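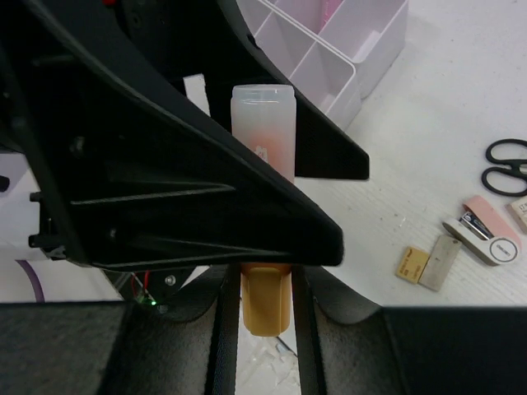 How should small bottles be stored on a shared worktable so that people put them back? Upright, close to the place where they are used, and next to a divided organiser that takes the smaller items.

5 min read

3.2 Bottles and organisers on the worktable

The second part of the Custmont study looked at what stays out on a table during a working day. We compared two arrangements. In the first, used at Rutherford, all bottles went into a closed cupboard after use. In the second, used at Pelier, bottles stood on the table itself, beside a plastic organiser with divided compartments (Figure 2).

Figure 2. Translucent white plastic bottle held upright above a white table, with a divided storage organiser behind it.

We logged 540 returns at Pelier and 500 at Rutherford. A return was counted as correct if the item went back to its agreed place before the table was next used. At Pelier, 44 returns were incorrect, and most of these concerned small items left outside the organiser. Bottles were seldom misplaced. At Rutherford the cupboard door was often left open, and bottles were set down on the nearest shelf whatever its label said.

Translucent containers have a practical advantage. The colour of the contents or of the lower part of the bottle can show through the wall, and people told us they used this to pick the right one without reading the print. Small pale print on a frosted surface was a common complaint. Several people had added their own labels, which came off when the bottles were wiped.

The organiser had its own problems. Open compartments collect dust, and the table around them is cleaned less often than the rest -- people wipe up to the organiser and stop. We found bits of debris on the tabletop at both sites, mostly in the afternoon. Lifting the organiser once a day was enough to deal with it at Pelier.

We did not test bottles larger than 1,000 ml, and the Tudetti storage scale we used does not cover them.

Comments (3)

Did you look at bottles with pumps? Ours never get put away at all.

The bit about wiping up to the organiser and stopping is exactly our table.

Is the Tudetti scale available anywhere? The link in section 2 doesn't work for me.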